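5.3 Registering labware stations in the planning scene

Before Pratia can plan a transfer, each station the arm will visit must exist in the planning scene as a named frame with a collision body. Complete section 5.2 (base calibration) first. The procedure applies to simulated and physical cells.

1. Open the cell file in the Zonari editor and select Scene > Stations.

2. Click Add Station. Enter a name of up to 31 characters. Spaces are replaced with underscores on save.

3. Choose a labware type from the list. Plate types and rack types use different grasp templates and cannot be swapped after the station is saved.

4. Jog the gripper to a point directly over the station and click Capture Frame. The frame takes the current tool orientation.

5. Set Approach Height. The default is 88 mm, measured from the top of the labware.

6. Repeat steps 2 through 5 for each remaining station, then click Rebuild Scene.
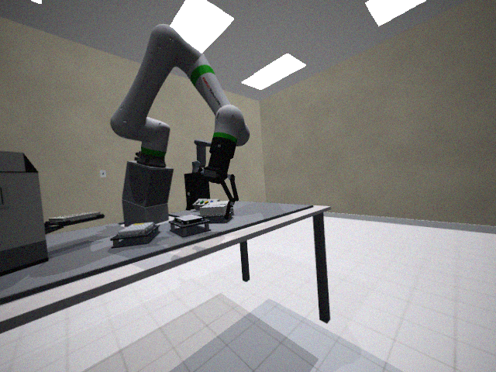
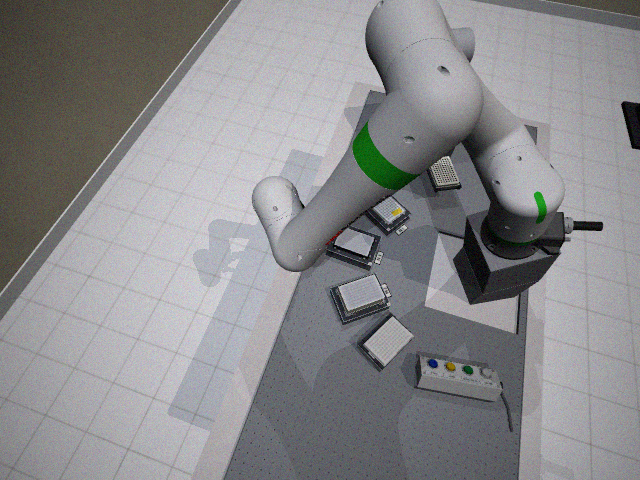
Simulated cell with the arm and its labware stations, two views.

Does the planner have to be restarted after a station is moved?
Click Rebuild Scene and wait for the status line to read READY. A restart is needed only when the robot model or the base frame has changed.

CAUTION: Rebuild Scene discards all cached trajectories. Do not run it while a job is queued.

7. Open the Reach tab and click Check All. The planner samples 200 joint configurations per station and reports each station as reachable, marginal, or blocked.

8. For a marginal station, raise Approach Height in steps of 11 mm and check again. For a blocked station, confirm that the collision body does not overlap a neighboring one.

NOTE: Reach results are valid only for the tool selected in the header bar. Changing the tool clears the tab.

9. Save the cell file. Files saved in the January release or later store station frames relative to the robot base. Older files store them relative to the world origin and are converted on first open. The conversion cannot be undone, so keep a copy of the original.

If Check All stops with error "no seed state", the arm is outside its joint limits in the loaded start pose. Select Home in the pose list and repeat step 7.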